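May 22, 2025 – laundry/folding room

In late, bus. Rocío had already put the first wash through and left me a note on the bench which I can half read. Something about the spin speed. Will ask.

Today: blue shirts, second round. Jeans if time. Towels NOT today, Deolinda wants them all rewashed first with the new powder.

Where we are. Garment cycles logged up to last night: 1,306. Target for the whole textile care run is 2,343, which is a silly number but it's what came out of the Lirnitz spreadsheet and no one wants to reopen that spreadsheet. A cycle = wash, dry, fold, rest, inspect. If the fold gets skipped it doesn't count, even if the wash was fine. Chia-jung asked again if we could count the half ones. No.

Wash settings, writing them out since the sheet on the wall is out of date:
– shirts, 30 degrees, short program, low spin
– jeans, 30 as well but inside out, long program, own load
– nothing with the shirts that has a zipper. Nothing!!
– Memis powder, one level scoop. The liquid is finished and we are not buying more, left a film in the drawer

Drying. Rack next door, window open if it isn't raining. Shirts on hangers, jeans by the waistband. Last week's jeans went over the bar and got a ridge across both knees that didn't come out in the fold, so those had to go round again. My fault, I was in a hurry.

Jeans done first after all, as they were dry and the shirts were still damp at the cuffs. Thirds lengthwise doesn't work on the thick pair, hem rides up. Going back to: leg over leg, smooth down from the waist, tuck the crotch point in so the edge is straight, then up in half, and half again. Came out decent. Corners line up if you do the smoothing BEFORE the first half and not after. Fadi says his grandmother did it in the air with a snap and never used a table at all. Fine, Fadi.

Then shirts. Cover on the table creases where we fold it away at night, and the creases run toward the person standing there. Handy for lining up a side seam but they do print through faintly on thin cotton if the shirt sits on them over lunch. Tried ironing the cover on Tuesday, made it worse in one patch. Maybe roll it on a tube instead of folding. Benedita has tubes from the Simões delivery, ask before she throws them out.

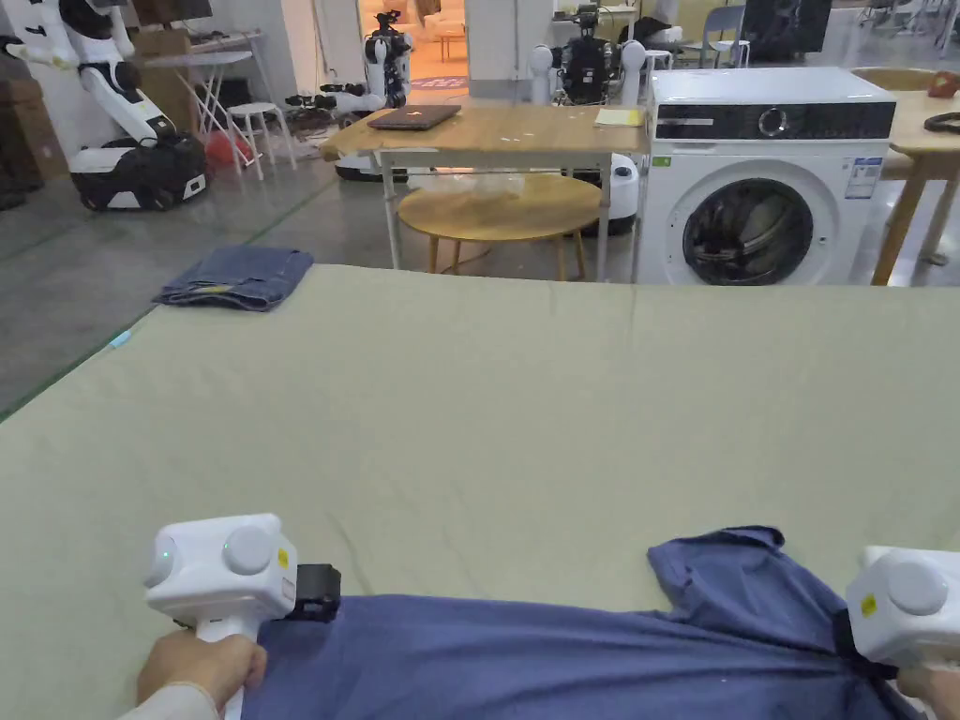 Blue one, spreading out before the fold. Jeans already done, on the left.

Spreading is where the time goes. Not the fold. If the two sides aren't pulled level at the start then everything after is fixing. What worked best this morning:

hold both sides near the front edge, lift a little, let it hang for a breath, lower away from you. Don't drag it. Draging on this cover bunches the underside and you don't see it until you turn the thing over and there's a ridge the length of the back.

then flatten from the middle out. Sleeves last. Sleeves always want to be first becuase they flap around, ignore them.

then check the collar. If the collar twists, the whole front goes off by a finger width and the stack leans.

Front down is still better than front up for these. Tried six front up, four leaned. Tried six front down, one leaned and that was the shirt with the odd hem so I'm not blaming the method.

Lint. White specks on the blue again. Little ones. Not sure if it's the towels from last week still shedding in the drum or the powder not rinsing out. Two things to try, one at a time please, not both on the same day like last time:
1. empty rinse before the blue load
2. half scoop
If the empty rinse fixes it we know it's drum fluff. Rocío thinks powder. I think towels. Tape roller does lift some but it's slow and it roughs the surface, so no roller on anything that's going to inspection, only on the spares.

Filter cleaned at ten. Gray wad plus a button, four holes, dark blue. Goes to someone's shirt. Checked ours, all have their buttons?? In the dish.

Rest time. We had been stacking straight after folding and weighting with the board. Deolinda's point from Monday's talk is that the fold should sit for 120 minutes with nothing on it, then get looked at, then the board. Did that today with the jeans and they opened up a bit at the second fold, then stayed. Didn't go on opening. So whatever it's going to do it does early. Will do the same with the shirts and write it down properly, with times, in the log and not on my hand.

Inspection notes so far, jeans:
– thick pair: edge straight, slight puff at the fold, OK
– dark pair: still on the rack, not dry at the pockets
– pair with the ridge: redone, ridge almost gone, calling it a pass with a comment

Shirts:
– 1 OK
– 2 OK
– 3 collar off, refolded, OK second time. Do we log as one or two? Logging as one with a note
– 4 the odd hem one. Leans. I'd like to take it out of the set altogether, it's going to drag the numbers for everybody. Chia-jung to decide
– 5 specks, otherwise good

Table height. My back is telling me things. Rocío is fine at it and Benedita is too but anyone tall ends up bent over by the second hour. Could we put the legs up on blocks? Needs to be blocks that don't slide on the concrete. Asked Fadi, he has rubber feet from the Fonau shelving that might do. He'll look. (He said this in March too.)

Also the room. Things on the wooden table with the white legs creep. Laptop lives there, notepad lives there, that's it, that's the rule. Coffee does not live there. The plastic packaging from last week's order needs to go out to recycling, it's been under there long enough and it gets kicked toward the washer. Will do it when I leave if I remember. Putting it on the list so I remember.

Washer: the dial skips. If you turn it slowly past the short program it lands between two settings, and then it sits there doing nothing and you think it's soaking. Lost twenty-five minutes to this before lunch. Turn it all the way round and come back to it from the other side. Someone please write this on the wall sheet when it gets redone. Probably me.

Lunch. Deolinda brought the orange cake.

Afternoon. Second blue load in at 13:10 after an empty rinse, one full scoop, so powder unchanged. Out at 13:55. Looked at it under the window: fewer specks I think. I THINK. Want someone else's eyes who doesn't know which load is which. Benedita looked, picked the second as cleaner without being told. One person, one look, but writing it down anyway.

Hung up, low humidity today, should be ready by four.

Chia-jung dropped in about the September order. We need more shirts of the same blue if we want to get through to the end with a single set, the current ones are going soft at the placket and a soft placket folds differently. You can feel it more than see it. She wants to know how many, I said let me count what's left in the bins, haven't counted. Same supplier or the colors won't match. And ask for the plain hem, not the curved, the curved is what's wrong with number 4 if you ask me.

Talked to Rocío finally re: the note. It says "spin lower than last time, collars". So she'd seen the collar thing too. High spin twists them and then we spend the rest of the day untwisting. She's dropped it one step as of this morning's load and number 3 was from that load so it isn't a full cure. But only one out of five, last week was more like every other shirt. Keep the lower spin. Drying takes longer, live with it.

16:05 shirts dry apart from one cuff. Folded four, left the cuff one hanging. Same method as the morning, lift, hang, lower, middle out, sleeves last, collar check. Faster now, hands know it. Left them to rest, no board. Benedita is staying later than me and will look at them when their time is up, then put the board on.

To do
– wall sheet: new settings + the dial thing
– tubes for table cover (Benedita/Simões boxes)
– rubber feet, chase Fadi
– count blue shirts for Chia-jung
– half scoop test, NOT on the same day as anything else
– whose button
– recycling
– dark jeans, check pockets tomorrow first thing before folding

Cycles today to be added once Benedita has done the evening check. Leaving the line blank in the log, please don't fill it in with a guess.

Plastic's out. Lights off in the drying room, window shut.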